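Sealed concrete floor in a shared workroom, mats or leave it?
Forum: Small Workshops and Studios

juvell29
We took over a ground floor unit in September and it has a gray polished concrete floor, kind of mottled. I like how it looks. My feet don't. Six of us are standing most of the day. I got a price of 400 for rubber mats across the whole room. Is it worth it, or do I just do the spots where people stand?

Damon
Just the spots. Full coverage traps grit and you have to lift it all to mop. I bought four mats for 197 and moved them twice before I was happy.

Inthanon
Disagree. Separate mats are a trip edge every time you turn around with something in your hands. Full coverage or nothing.

juvell29
The desk stays where it is, the rest can move. 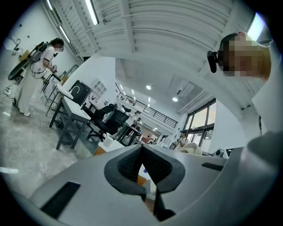

White desk, wall shelf and the floor in question

Damon
I'd deal with those white cables on the floor by the wall before spending anything on mats. Clip them up along the baseboard.

Inthanon
Agree with that one. Also I would get the cardboard box off the ledge and use the wall shelf for small stuff.

Vededberg
Good shoes fixed it for me, no mats at all. 14 months on bare concrete.

Damon
Shoes wear out. And you can't make everybody buy a certain pair.

Lalit Bansal
Does the floor get slick when it's wet? Ours was sealed with something shiny and we ended up putting a mat at the door and nowhere else.

juvell29
A little by the entrance, yes. I'll start with a door mat and two standing mats and clip the cables this week. Inthanon, if I trip I'll let you know.

Inthanon
Get the ones with beveled edges then.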